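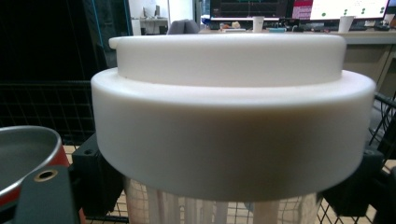 Our project looked at one claim that turns up again and again in self-help material on guilt: that writing a letter you never send will, by itself, raise your sense of self-worth. We picked it since almost every book on our reading list repeated it and few said where it came from. The Valente workbook, which was our main source, calls this "putting the feeling in a container." Readers are told to picture something they can close, and a clear tube with a wide white cap on it would do as well as any. I had doubts about the container idea from the start. Closing a lid on a thing you can still see through the side does not sound like getting rid of it, and the workbook never deals with that.

What the workbook promises

The Valente course runs for 21 days. On each day the reader writes to a person they feel they have wronged, or to themselves at a younger age. There is a short rating sheet at the start and another on the last day. The back cover says that 2000 readers have "found peace" with the method. I could not find out how this was measured, who asked them, or how many started the course and quit. The publisher's page links to a summary, and the summary refers back to the workbook.

What we did

We asked students at Grollthorpe to try the first part of the course and fill in the rating sheet before and after. Thirteen agreed. Half wrote the letters as instructed. The others spent the same time each evening writing a plain record of their day, with no mention of guilt or forgiveness. One person fell ill and dropped out of the second group, so the groups were not quite even to begin with.

We left out anyone who was seeing a counselor or who had been through a recent death in the family. That was a condition of running the project at all, and I think it was right. It also means we tested the method on people with fairly ordinary regrets, such as a fight with a parent or a friendship that was allowed to die. The workbook is sold to people carrying much heavier things.

Results

Both groups rated themselves a little higher at the end. The letter group did not do clearly better. Two people in that group went down, and one of them wrote in the comments box that the letters had made her go over an old argument she had mostly stopped thinking about. The diary group had few comments, and most were about being bored.

It would be easy to say from this that letters don't work. We can't say that. The group was tiny and the sheet is vague ("I feel at ease with who I am" can mean anything after a good dinner). People also knew which group they were in, and several had guessed what we hoped to see. What I would say is that a before-and-after sheet with nothing to compare it to will make nearly any activity look healing.

The Dorkex app

In August we also looked at Dorkex, a phone app with a similar exercise. It sets a minimum of 1000 characters per letter and shows a green check mark when you get there. Our testers padded. One pasted in song lyrics. The app then told him he had "made real progress today" – it had no way of knowing. We dropped it from the main comparison and only mention it here.

What is missing

We did not follow up after the course ended, so we know nothing about lasting effects. We should have asked people how they were sleeping, and whether they had talked to the person in the letter. Talking may matter more than writing, though that is my guess and we have no data on it. The original plan had a third group that would do nothing, and we gave it up when too few people signed up.

The rating sheets are kept with the Esari student projects and can be read on request, with names removed. Anyone repeating this should write their own sheet and not use the one in the workbook.

Report handed in 16/03/2018

Related projects
Do daily affirmations survive exam week?
Sibling rivalry in first-person memoirs
Reading groups and grief: a small survey
Who reviews self-help books?

This site uses cookies to remember your settings. By continuing to browse you accept their use.

Esari Student Projects | Contact | Copyright | Back to top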